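Flarance: boxes and mugs on a white table

Version 2
Last changed: Jan 17, 2025
Kept by: Gunvor Tangen, Nustholm

What is in it

Flarance is a collection of short clips and stills about small household things on a table: boxes with lids, mugs, and the odds and ends that go in and out of them. There are 400 clips and nearly 900 stills. Each clip covers one go at one small job, such as opening a box, putting something in it, taking it out again or moving a mug out of the way.

The clips are grouped by table, then by box. The part described in this file is the orange box on the white table. Other boxes have their own files in the same folder, laid out the same way.

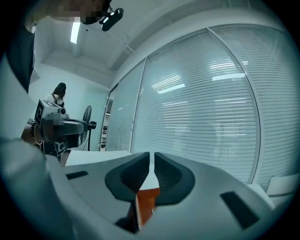 Do I need the whole collection if I only want the mugs?
Take the index file first and filter on the word "mug" in the things column. It lists every clip with a mug on the table, including the ones where the mug is never touched.

The room

The white table has rounded corners and stands near a glass partition with pale horizontal blinds. The floor is wood-look plank. There are ceiling lights, and the glass picks up their reflections, so anyone working on colour should compare a few stills before settling on a white point. A black pedestal fan stands on the floor beside the table. Shelving can be seen behind the glass. We have not labelled anything on the shelves.

The things

Orange box. It has a shallow rectangular base and a hinged lid. The inside of the lid has two circular recesses. In the labels the base and lid are separate parts, called box_base and box_lid.

Mug. Ceramic, speckled pale grey-white inside and darker grey outside, with a dark handle. The label gives the direction of the handle as seen from the near edge of the table.

Small blue object. Labelled small_blue and nothing more. If you need a finer name, add your own column and leave ours alone.
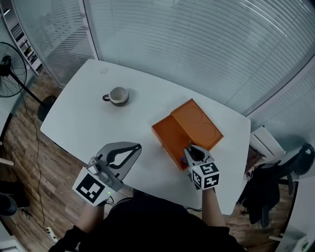
How the labels were made

Labels were written by hand at Bråten and checked against the stills at Nustholm. A box is "open" when any of the inside can be seen. A thing is "in" the box when it is over the base and below the rim – being near the lid does not count. Where the two readings differed, the later one was kept and the row marked with a c. 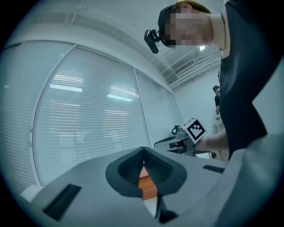 Rows marked c are still usable, but leave them out if you are measuring how often a thing ends up inside the base. Faces are blurred in the stills and should stay that way in anything you publish.

Known gaps

The older Plusumar labels used "case" for every box with a hinge. Those rows were changed in March, though the notes column may still say "case" in places. Weights and sizes of the things are not given.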